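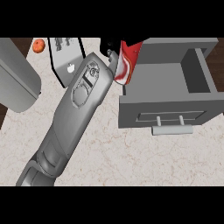 From: Marleny Arango
To: sim-eval list
Date: 12/13/24
Subject: Re: [sim-eval] Reporting rules for simulated pick and place, draft 2

Hi all,

Sorry for the slow reply, I was buried in reruns and then my laptop decided it needed an update in the middle of everything. Faisal's message is quoted further down and I'll go through it piece by piece, but first, thank you for writing this up! We've been grumbling about it since April and I'm glad somebody finally typed it out.

Faisal Bukhari wrote:

> Folks, here is where I think we are. Draft 2 of the reporting rules says:
>
> 1. Every task gets a written success condition before the first run. No editing it once the numbers are in.
> 2. Each task is run 40 times per policy, with the start positions drawn from a list of seeds that is published with the results.
> 3. Any run where the simulator itself misbehaves (objects sinking into each other, things shooting across the counter) is counted as a failure unless two people agree to throw it out.
> 4. Camera view and render settings are frozen per release and named in the report.
>
> Sidra thinks rule 3 is too harsh. Fouad thinks it is too soft. I would like to close this before the holidays, so please say what you would change and give me the wording, not just the complaint.
>
> Also open: do we say anything about clutter? Parveen asked and I had no good answer.
>
> Faisal

OK, so. Rule 1, yes, a hundred times yes. My only gripe is that "success condition" is too loose as written. Take any task where a can goes into an open-topped cabinet. Is it a success when the can is below the rim? When it's touching the bottom? When the gripper has let go and backed off? We had two people in our group score the same batch of runs on Grabner last month and they came out 27 apart on a set of 172, and neither of them was being sloppy. One was counting a can that was inside the compartment but still held, and the other wasn't. So here's my wording, since you asked for wording:

"The success condition names the object, the place it must end up, whether the gripper must have released it, and how long it must stay put before the run is scored."

I'd put the hold time at 10 simulation steps after release, but I'm not going to fight over the number. Just pick one and print it.

Rule 2 is fine. Please publish the seed list as a plain text file, though. The one that came with the Vekuvora results was a spreadsheet and mine opened it with half the seeds turned into dates. I spent a whole evening on that – never again.

Rule 3 is where I suspect I'll annoy both sides. I like counting the weird runs as failures, because otherwise everybody's bad runs magically become simulator bugs (I've done this myself, I know how tempting it is). But two people agreeing doesn't help much when both of them sit at the same table and want the same paper to go out. Could one of the two come from a different group? And could we report the thrown-out runs as their own line in the table? Something like:

"Excluded runs are listed separately by seed, with one sentence each on what went wrong. At least one of the two reviewers is from outside the submitting group."

Sidra, I think that covers your worry about contact glitches on small cylinders, because a real glitch will be obvious to anybody who replays the seed. Fouad, you still get to see every single one and yell about it.

Rule 4, no complaints, but please add the lighting to the list of frozen things. We changed the shadows once, thinking it was only cosmetic, and one policy got noticeably worse at finding handles. It took us ages to work out why.

Now clutter, which I really do have opinions on! I'd like to say something short about it. Right now one group runs with a bare counter and the next one leaves a fruit, a container and whatever else on there, and then both report the same task name as if it were the same task. I don't care which objects people use. I care that I can look it up. So maybe:

"Objects not needed for the task are listed with their start positions. If they are moved between runs, the report says how. Knocking one over is recorded but does not change the score unless the success condition says so."

Parveen, does that do it for you? I remember you wanted a penalty for bumping things, and I'm a bit torn. For a kitchen-type task it seems fair, but I'd hate to mix it into the main score where nobody can pull it back out. A second column would be my vote.

One small thing while I'm here. Draft 2 uses "drawer" and "cabinet" for the same piece of furniture in different sections. In the task where the can goes in the top and the one where you pull the handle, those are two different targets, and a newcomer is going to mix them up. Could we say "top compartment" and "drawer" all the way through?

I can merge all this into a draft 3 if Faisal would like to be rid of it for a while. Zuvmont and Stunus people, if you're reading, please check that your loggers can write the release step, as the new rule 1 won't work without it.

Marleny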